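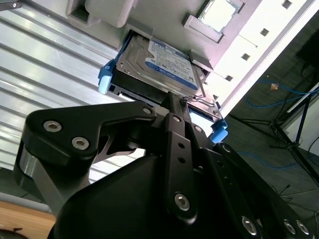
Drive in its tray, partly out of the light grey chassis.

August, start of entry 9:40 am

Picking up the scan archive again. Where things stood: the parish map scans from Breveck were copied to the file server in the spring, and Dalia Chraibi has been cataloging from those copies. She wrote yesterday that two of the sheets open as grey rectangles. She tried them in both viewers. The thumbnails are fine, so the catalog page looks normal and the problem only shows when someone clicks through to the full sheet.

Pulled both files. The headers are good and the size on disk matches what the manifest says. The pixel data goes to a flat value partway down. On the first one the map is there for the top strip and then nothing. The second has no map at all under the title block.

First thought was a bad copy. Compared the server files against the checksums in the manifest and they match. That means the files were already like this when the manifest was written, and the manifest was written by the same script that did the copying. So the checksums prove the files haven't changed since the copy. They tell us nothing about the scan. I should have seen that when we set it up. Csaba Vörös raised it at the time and I have his note, which says "hash at the scanner, or don't bother." Going to do it his way from now on.

Went looking for the original scans. They should be on the transfer disks from the Vincze reading room, where the sheets were photographed. Mikkel Ketilsson has the list of what was on each disk. According to him the two sheets are in the second batch, the one with the folded maps. Those were done late because the folds had to be relaxed first.

11:15 am

Second batch mounted read-only. Both sheets are there and both are complete. Opened them at full size and scrolled to the bottom corners. The first one has the surveyor's signature and the scale bar, the second has the river names and a pencil note about a boundary that Dalia will want to see. So the scanning was fine and the damage came in at conversion.

Conversion is the Heltatell step. It takes the big camera files and writes the tiled version that the catalog serves. Looked through its log for the night of the second batch. There is a line for each sheet saying "done" and the two bad ones say "done" like the rest. Farther up there is a warning about temporary space, printed once, with no file name attached. The temp folder on that machine was on the small system partition. The folded sheets are much larger than the flat ones because they were shot in sections and joined. My reading is that the partition filled, the tool wrote what it could, and it padded the rest.

Tested this. Made a small temp folder on purpose, capped it, and ran the first sheet through. Got the grey rectangle with the strip at the top. Not cut at the same row as the original, but the same kind of file, and the same single warning. Ran it again with the temp folder on the big volume and got a full map. Good enough for me.

Ettore Marras asked how many other sheets could be affected. Fair question and I don't want to answer it from the log, given what the log thinks "done" means. Wrote a short check instead. It reads the bottom 100 rows of every converted sheet and flags any where all the pixels have the same value. Real paper is never that even, there is always grain or a shadow from the edge of the mat. Tried it on the two known bad files first and it caught both.

2:30 pm

Check finished over lunch. The archive has over 1,000 sheets and the check flagged only the two we already knew about. I went through a handful of the other folded ones by eye anyway, picking the largest files. All fine. They were converted earlier in the run, before the temp folder filled up, which fits.

One weakness in the check: it would miss a sheet with a grey band in the middle and good rows after it. I don't see how the tool could produce that, but I haven't read its source. Benedek Kun has worked with it more than I have. Asked him. He says the tiles are written strictly top to bottom, so if it stops it stops for good. Leaving the check as it is, with a comment in the script saying what it does not cover.

Reconverted both sheets from the second batch disk with the temp folder moved. Compared them against the camera files at three spots each. Replaced the bad files on the server, kept the old ones in the folder called superseded, updated the manifest by hand. Told Dalia. She has opened both and is happy with the first one. On the second she thinks the color is warmer than its neighbors. I can see it too. It may be the lamp in the reading room. The neighbors on the same disk were shot under the window side. Not touching the color, that goes in the catalog note.

Things changed today:
Temp folder for Heltatell is now on the big volume, set in the config file and also in the startup script, which was overriding the config.
The conversion script stops if free space is under the size of the largest sheet times three. Times three is a guess.
The row check runs at the end of every conversion and its output goes into the same folder as the manifest.

Still to do:
Hash at the scanner. Csaba has a script from the Stutance job that writes a checksum file next to each image as it is saved. Needs the path changed and not much else. He will send it.
Ask Mikkel whether the transfer disks can stay with us until the catalog is signed off. They were due to be wiped for the next reading room visit. If they had gone back last month I would have had nothing to reconvert from, and the folded maps are not going to be unfolded a second time for our sake.
Second copy of the second batch. Started at 4:05 pm, going slowly, will look at it in the morning.
Fix the manifest page on the wiki. It says the checksums "verify the scans" – my wording, and wrong.

Dalia also wants the pencil note cropped out as a separate image with its own record. Showed her the crop tool. She is going to try transcribing it herself before asking anyone, the hand looks like the one on the tithe sheets.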